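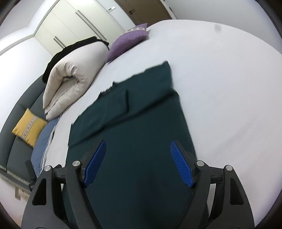 The Household Tasks Working Group has been asked by several subscribers to state its position on cloth handling before the list moves to other business. Our view is that a machine able to fold laundry unattended in an ordinary home is not yet available, and that the difficulty is often placed in the wrong part of the job. Closing two jaws on fabric is well understood. Deciding where to close them is much harder. A dark green cloth spread mostly flat on a white sheet would seem an easy case, yet a long fold runs across its whole width and throws a shadow line of its own, a shorter ridge stands up above it, and the far edge is wavy. A system that looks for edges must decide which of these lines is the border of the cloth. A person settles the matter at a glance and smooths the fold with one hand.

Members will recall the trial carried out at Tonstead in September, in which 247 folding attempts were made on towels, pillowcases and shirts. Of these, 131 were accepted by the assessors without correction. The greater part of the failures occurred before any fold was begun, when the machine took hold of an inner crease and lifted it as though it were a corner. Dark articles did worse than light ones. The full tables are held by Mr Mets and may be had on request.

I turn now to the message from Ms Kairys, the relevant part of which is quoted.

Siiri Kairys wrote:
> The working group's last note seemed to me too gloomy. At Koppel
> we have had two folding stations in the linen room since the
> spring, and they deal with flat sheets and hand towels all day
> with one attendant between them. If that is not a machine doing
> a chore, I should like to know what is. I accept that a bedroom
> is not a linen room, but surely the gap is now one of price and
> patience. Would the group consider saying so in the yearly
> statement? I would also ask whether shirts should be in the
> test at all, when most of us would be content with towels.

The group is grateful for these remarks and accepts the first of them in part. The Koppel stations do useful work and the statement will say so. It should be borne in mind, however, that the articles reach those stations clean, of known size and on a clear table, and that the attendant removes anything out of the ordinary. In a home the bed is commonly the folding table, and it has pillows and a duvet on it. A soft surface also gives way when pressed, so that a jaw sliding under a hem may take up the sheet as well.

On price, we do not agree that this is the chief obstacle. Mr Poulain's survey of members' sites, which drew 84 replies, found that supervision was named more often than cost as the reason for not proceeding. A household which must stand beside the machine has gained very little.

On shirts, opinion within the group is divided. Mr Hutapea would retain them, as they are what people most dislike folding. Ms Juška would report them separately, so that good results on towels are not hidden by poor ones elsewhere. The second course has been adopted for the draft.

Subscribers with results from the Plonus or Votix grippers are invited to send them in, including results from trials that were abandoned. Please state the colour and size of each article, the surface it lay on, and whether it was laid out by hand beforehand. Comments on the draft should be sent to the list and not to individual members of the group.

For the Household Tasks Working Group
Edgars Mets, Secretary

Previous message | Next message | Thread index | Author index | List information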